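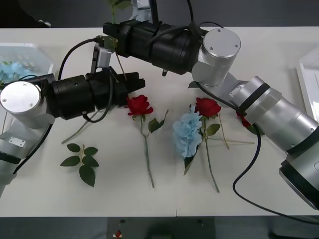
조화 장식 작업실 안전·위생 점검표 및 점검 의견

점검 대상: 카우마니 문화관 1층 조화 장식 작업실
점검 월: 5월
점검자: 솜밧 분추(시설안전 담당)
입회자: 차이왓 사이통(작업실 운영 담당)
판정 기준: 적합 / 보완 / 부적합 / 해당 없음

1. 점검 목적 및 범위

본 점검은 조화(造花) 및 인조 잎 소재의 보관, 선별, 배열 작업이 이루어지는 공간의 안전과 위생 상태를 확인하기 위하여 실시하였다. 작업대, 바닥 및 통로, 전기 설비, 화재 예방, 소재 상태를 점검 범위로 한다. 창고동의 대형 화환 보관 구역은 별도 점검표에 따른다.

2. 작업대

2-1. 상판의 균열, 들뜸, 모서리 파손 여부: 적합
의견: 손으로 모서리 전체를 확인하였으며 걸리는 부분이 없었다.

2-2. 상판의 오염 및 접착제 잔여물 여부: 보완
의견: 앞쪽 모서리 아랫면에 굳은 접착제가 남아 있다. 플라스틱 주걱으로 제거하고 중성세제로 닦을 것. 금속 칼날은 사용하지 않는다.

2-3. 작업대의 수평 및 흔들림 여부: 적합

2-4. 작업 중인 소재와 공구의 구분 배치 여부: 적합
의견: 철사 절단기와 가위는 사용 후 지정 보관함에 반납되고 있다. 반납 대장의 서명 누락이 3건 있어 입회자에게 고지하였다.

3. 바닥 및 통로

3-1. 출입구 앞 통로 확보 여부: 적합
3-2. 철사 조각 및 잎 부스러기 방치 여부: 보완
의견: 재단 구역 바닥에서 짧은 철사 조각이 확인되었다. 일일 청소 시 자석 밀대를 먼저 사용하고 이후 일반 청소를 실시할 것.

3-3. 바닥 미끄럼 방지 상태: 적합

4. 전기 설비 및 배선

4-1. 콘센트 및 플러그의 변색, 파손 여부: 적합
4-2. 케이블 피복 손상 여부: 적합
4-3. 작업대 주변 케이블 정리 상태: 보완
의견: 작업대 앞쪽 가장자리 부근에 고리 모양으로 늘어진 검은색 케이블이 있다. 소재를 옮길 때 소매나 줄기가 걸리지 않도록 여유 길이를 조정하고 고정 상태를 재확인할 것.

4-4. 글루건 등 발열 공구의 전용 받침 사용 여부: 적합
의견: 퇴실 시 전원 차단 확인란이 매일 작성되어 있다.

5. 화재 예방

5-1. 소화기 비치 및 압력 상태: 적합
5-2. 조화 및 천 소재와 발열 공구의 이격: 적합
5-3. 소재 보관량의 관리 한도 준수 여부: 적합
의견: 대장상 보관 수량은 3,980점이며, 이 중 466점은 폐기 예정으로 분류되어 있다. 폐기 예정품은 종이 상자에 담아 출입구 쪽에 두지 말고 창고동으로 이관할 것.

5-4. 방염 처리 확인서 보관 여부: 보완
의견: 납품업체 워넬의 확인서 중 최근 입고분이 누락되어 있다. 차이왓 사이통 담당이 업체에 요청하여 다음 점검 전까지 편철한다.

6. 소재 상태

6-1. 장미 소재의 꽃잎 탈락 및 줄기 철사 노출 여부: 적합
의견: 붉은색 장미의 줄기 끝 마감을 표본 확인하였으며 노출된 철사는 없었다.

6-2. 꽃잎 안쪽과 꽃술 부위의 먼지 및 이물 여부: 적합
의견: 꽃술은 가늘어 마른 천으로 문지르면 휘거나 빠질 수 있다. 부드러운 붓으로 안쪽에서 바깥쪽으로 쓸어내는 현행 방식을 유지한다.

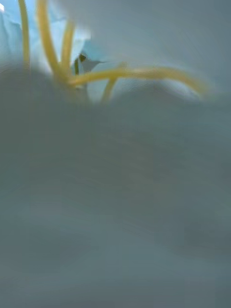
참고 사진 1. 휘어진 노란색 가는 가닥과 주변의 흰색 면(근접)

6-3. 흰색 및 연한 색 소재의 황변 여부: 보완
의견: 창가 선반의 연한 색 꽃잎 일부에서 누렇게 변한 부분이 확인되었다. 직사광선이 닿지 않는 선반으로 위치를 변경할 것.

6-4. 인조 잎의 갈라짐 및 날카로운 단면 여부: 적합

7. 개인 보호 및 교육

7-1. 절단 작업 시 보호 장갑 및 보안경 착용: 적합
7-2. 신규 작업자 안전 교육 이수율: 적합
의견: 이수율 100%. 교육 기록지는 작업실 사무함에 보관 중이다.

7-3. 구급함 구성품의 유효기간: 보완
의견: 소독용 솜의 유효기간이 임박하여 교체를 요청하였다.

8. 종합 의견

부적합 항목은 없다. 보완으로 판정한 항목은 운영 담당자가 조치한 후 조치 내역을 본 점검표 뒷면에 기재하고, 2-2, 4-3 및 6-3 항목은 조치 후 사진을 첨부한다. 5-4 항목의 확인서는 사본으로 제출할 수 있다.

점검자 확인: 솜밧 분추
입회자 확인: 차이왓 사이통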